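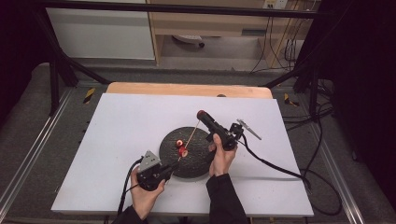
Wanted: people to help me trace the families of Gbeho Road

Hi, I'm Aba Baidoo, and I've spent more of my evenings than I'd like to admit reading old parish registers on a screen. I'm putting together a family and war history of one road, and I've reached the point where I can't do it alone. So this is me asking for help!

Gbeho Road had 23 houses on it when the First World War started. From those houses, and from the farm at the top of the hill, 95 men and women went into uniform or into war work of one kind or another. I know their names. For most of them I know a birth year and a parent or two. For a good many I know hardly anything else, and that's where you come in.

What the project is

I call it the Braltumetti Project, after the family that ran the bakery on the corner and had five sons in the service at once. (Three came home. One of them, Peter, moved to Ohio and sold shoes, and his granddaughter wrote to me out of the blue, which is how I got started on all this.) The plan is a page for every person on the list, with baptism, school, work, service, marriage and burial where we can find them, and then a book. Danai Chatzigeorgiou is doing the maps and the layout, and she has already drawn the road house by house from the old survey sheets. It's lovely work and I keep going back to look at it.

I don't want only the ones who died. The memorial in the church covers them, sort of, with two spellings I'm fairly sure are wrong. I want the ones who came back and drove a milk wagon for forty years, and the sisters who packed shells and then got married and dropped out of the records under a new last name. Those are the hard ones.

Who I'm looking for

Researchers. I'd like to give each person a household to follow, start to finish. You'd work from the census, the baptism and burial registers, school admission books, and whatever service papers are left. A lot of the soldiers' files from that war were burned, so be ready to get by on medal cards, pension ledgers and the local newspaper. If you've done your own family tree and enjoyed the stubborn bits, you'll do fine. If you've never opened a register in your life but you like puzzles, write to me anyway – I'll pair you with someone for your first household.

Transcribers. I have 129 letters and postcards, nearly all scanned, mostly in pencil. Some are easy. Some were written by a man named Alfred Pusilero who saved paper by turning the sheet sideways and writing across what he'd already written, and I've had to walk away from those more than once. You type what you see, mistakes and all, and put a question mark in square brackets where you can't read it. Please don't fix the spelling. Augustina Kwofie checks every transcript against the scan, so no one has to be perfect.

Families. If your people lived on Gbeho Road, or at Skuvness Farm, or you've just got a feeling they might have, I'd love to hear from you. Photos, discharge papers, a name in the front of a Bible, a story your aunt used to tell that may or may not be true. I don't keep originals. You can send a scan, or bring things along and Edem Ametepe will copy them while you have a cup of coffee, and they go home with you.

One interviewer. This is the only role with real travel in it. Several of the grandchildren are in their eighties and would much sooner talk than type. I need somebody patient who can sit at a kitchen table, run a recorder and let a story wander. You'd write up a page of notes after each visit. I'll pay for gas and lunch.

What it takes

Researchers and transcribers should plan on 2 hours a week. You can do it all in one go or in bits, at midnight if that's your thing. We have a call once a month where people show off what they've found and moan about what they haven't. It's relaxed and you can skip it. I'd like people to stay on through June if they can, when Danai needs the first batch of pages.

You'll need a computer and an internet connection. I cover the subscriptions to the record sites and the cost of any certificates, but please ask me before ordering one, as I once ended up with three copies of the same marriage.

Apart from the interviewer's expenses there's no pay, I'm sorry to say. Everyone who takes on a household gets their name on its page and a copy of the book.

A few house rules

Write down where you found it. Every date, every address, every job. "Online tree" isn't a source, though it can be a good hint.

If you find something painful, and you will, tell me before it goes any further. We've already come across a desertion, a child nobody had mentioned, and a stay in an asylum that the family hadn't known about. Chie Sakamoto talks with relatives before we put anything like that on a page, and if they'd like it left out, we leave it out.

We don't publish anything about living people without a yes from them in writing.

How to join in

Send me a note through the contact form on this site. Tell me which role you fancy, what you've done before (if anything), and whether you have a link to the road. No résumé please! If you're going for the interviewer spot, tell me about a good conversation you've had with an older person, in a paragraph or so.

For transcribers I'll send back one postcard as a tryout. It's a short one from William Braltumetti to his mother, mainly about socks.

I answer everybody, usually within a few days, though I'm slower when a new box of papers has come in. Households go out in the order people write, and numbers 4, 9 and 17 are already taken. Number 11 is still open and has eight children in it, two of them named John.

Aba

Posted 2026-01-13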